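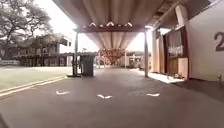
A covered walkway. The ribs in the roof panels run the same way as the path.

Where does the rain go?

Rain falls on everything outdoors: roofs, roads, playgrounds and fields. In a field, much of the water soaks into the soil. On a roof or a pavement it cannot soak in, so it has to be led away. The work of leading it away is called drainage.

Why water needs a slope

Water moves downhill because gravity pulls on it. A surface that looks flat to you may still have a slope. Builders call this slope the fall. A small fall is enough to make water move, but the surface has to be even. If there is a dip, water collects in the dip and stays there until it dries up. That is a puddle.

You can test this at home with a baking tray. Put the tray on a table and pour in a cup of water. The water spreads out. Now slide a pencil under one end of the tray. The water moves to the other end.

Ribs, ridges and channels

A thin flat sheet bends easily. If the same sheet is pressed into ridges and grooves, it becomes much harder to bend in one direction. A sheet shaped like this is called corrugated. Try it with paper. Lay a flat sheet across two books and put a coin in the middle. The paper sags. Fold the paper into narrow pleats, like a fan, and lay it across the books again. It will now hold the coin, and probably several more.

When corrugated sheets are used on the outside of a roof, the grooves do a second job. Each groove acts as a small channel, and rain runs along it to the lower edge. The sheets overlap at their sides, and the overlap is made at the top of a ridge, where there is less water to leak through.

At the lower edge of many roofs there is a gutter. A gutter is a long open channel that slopes gently towards a downpipe. The downpipe carries the water to the ground or to a drain below it.

How much water is there?

Rainfall is measured in millimetres. If 1 millimetre of rain falls on 1 square metre of roof, the amount of water is 1 litre. This makes the sums simple.

Suppose a school hall has a roof that covers 1216 square metres, and 2 millimetres of rain falls during the morning. Multiply the two numbers:

1216 x 2 = 2432 litres

If 27 millimetres falls in one day, the answer is 32,832 litres. All of it has to go somewhere, and the gutters and pipes must be wide enough to carry it.

What happens on the ground

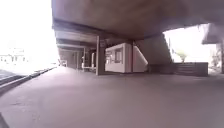
Roads are often built slightly higher in the middle than at the sides. This shape is called a camber. Rain runs off the middle and collects along the kerb, which stops it from spreading any further. The water then flows beside the kerb until it reaches a gully, a small pit with a metal grating on top. The grating lets water in and keeps large objects out. Mud and grit sink to the bottom of the pit, and have to be sucked out from time to time by a lorry with a tank and a hose.

Pavements usually slope towards the road for the same reason. If you roll a marble slowly across one, it will often show you which way the slope goes. (Do this well away from traffic, with an adult.)

From the gully, a pipe carries the water to a larger pipe. In some towns the large pipe leads to a river. In others, rainwater shares a pipe with waste water from houses, and both go to a treatment works to be cleaned.

Slowing the water down

After a heavy storm, too much water may reach the pipes at once. One answer is to make some of it wait. A pond can hold extra water and let it out slowly. Paving with gaps between the blocks lets rain sink into the layer of stones underneath. Plants and soil on a flat roof soak up part of the rain before it reaches a gutter.

Words to know

Camber: the curved shape of a road, higher in the middle.
Downpipe: a pipe that carries water down from a gutter.
Fall: the slope that makes water move.
Gully: a pit at the side of the road that collects rainwater.

Text by Gintarė Mets. Sums checked by Levente Bakos.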